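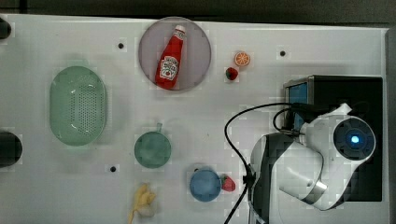 Dienstag, 18. Juni

Heute habe ich wieder im Garten gearbeitet, und weil mir der Rücken noch weh tut, schreibe ich diesen Eintrag im Liegen. Meine Lehrerin hat gesagt, ich soll jeden Tag auf Deutsch schreiben, auch wenn nichts passiert. Heute ist ziemlich viel passiert.

Zuerst die Schnecken. Am Sonntagabend hatte ich sechs kleine Salatpflanzen in das vordere Beet gesetzt, schön in einer Reihe und mit genug Abstand, wie es im Buch steht. Heute früh waren davon noch zwei übrig. Von den anderen sah ich nur die Stängel, und auf der Erde glänzte der Schleim. Ich habe mich mehr geärgert, als ich zugeben möchte. Eun-seong Kwak vom Garten nebenan meinte, ich müsse abends mit der Taschenlampe kommen und die Schnecken einsammeln. Ich habe gefragt, was man danach mit ihnen macht. Er hat mit der Hand über den Zaun gezeigt, zum Bahndamm, und hat nichts weiter gesagt. Ich nehme an, dass er sie dorthin trägt. Ich hoffe es wenigstens.

Die Tomaten stehen dagegen gut. Ich habe dieses Jahr zwei Sorten, die eine habe ich auf dem Markt in Celska gekauft, von einer alten Frau, die sehr schnell sprach. Ich verstand nur «nicht von oben gießen» und «ausgeizen». Das zweite Wort musste ich zu Hause nachschlagen. Es hat mit Geiz zu tun, dachte ich, man soll also mit etwas sparen, vielleicht mit Wasser. So habe ich eine Woche lang fast nicht gegossen. Es bedeutet aber, dass man die kleinen Triebe in den Blattachseln abbricht, und diese Triebe heißen Geiztriebe. Ich finde das Wort immer noch merkwürdig, aber jetzt vergesse ich es bestimmt nicht mehr. Nach dem Ausgeizen sind die Finger grün und riechen stark, und die Seife hilft fast gar nicht.

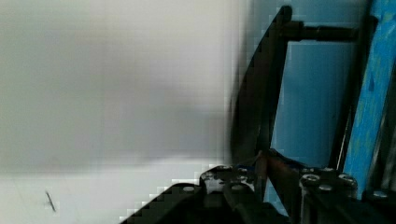 Am Mittag bin ich mit dem Fahrrad nach Beltov gefahren, zum Baumarkt, um Stäbe für die Bohnen zu holen. Ich hatte die Länge falsch im Kopf und habe zu kurze genommen. Das habe ich erst bemerkt, als der erste schon in der Erde steckte. Die Bohnen sind jetzt ungefähr so hoch wie mein Knie und werden, so steht es auf der Tüte, viel höher als ich. Umtauschen will ich die Stäbe nicht, der Weg ist mir in der Hitze zu weit. Ich werde je zwei zusammenbinden. Schnur habe ich genug.

Das Schwierigste in diesem Garten ist für mich nicht die Arbeit, sondern die Regeln. Die Hecke darf nur eine bestimmte Höhe haben, zwischen eins und drei soll man keinen Lärm machen, und der Kompost muss vom Weg weit genug entfernt sein. Meiner ist es nicht. Der Vorgänger hat ihn dort gebaut, und ich habe ihn so übernommen, zusammen mit der Laube und einer rostigen Schubkarre. Der Vorstand hat mir einen Brief geschrieben, sehr höflich, mit der Bitte, dass ich ihn bis September versetze. Ich habe den Brief dreimal gelesen, bis ich sicher war, dass es keine Bitte ist. Heute habe ich also mit dem Umsetzen angefangen, und daher kommt der Rücken. Unten ist der Kompost ganz schwarz und krümelig, wie gute Erde, und voll mit Würmern. Oben lagen noch ganze Eierschalen vom Winter.
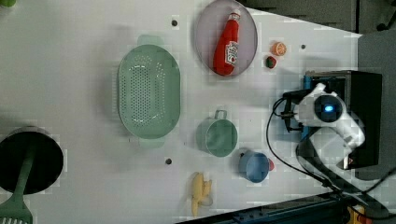
Am Nachmittag kam Tanguy vorbei, mit dem Hund und einem Stück Kuchen vom Café Drevetti. Er hat sich in den Schatten gesetzt und mir erklärt, wie man eine Schaufel richtig hält. Ich sollte mehr aus den Knien arbeiten. Ich habe ihm die Schaufel angeboten, aber er musste dann bald gehen, der Hund hatte angeblich Durst. Der Kuchen war mit Rhabarber und sehr gut. Von meinem eigenen Rhabarber darf ich in diesem Jahr noch nichts ernten, er ist zu jung. Im nächsten Jahr dann.

Die Wasseruhr habe ich auch abgelesen, sie steht auf 172. Ich schreibe es hier hinein, damit ich es nicht wieder auf einen Zettel schreibe und den Zettel verliere.

Nach dem Gießen bin ich noch auf der Bank geblieben, bis die Mücken kamen. Es roch nach gemähtem Gras, und irgendwo hat jemand gegrillt. In meiner Kindheit hatten wir keinen Garten, nur einen Balkon mit einem Topf Petersilie, der meiner Großmutter gehörte und den außer ihr niemand berühren durfte. Ich habe heute lange an diesen Topf gedacht. Er war aus Blech, früher war Öl darin.

Für morgen: Schnur mitnehmen, Taschenlampe suchen, neue Salatpflanzen erst kaufen, wenn die Sache mit den Schnecken geklärt ist. Und die Lehrerin fragen, ob man «der Giersch» oder «das Giersch» sagt. Er wächst bei mir überall.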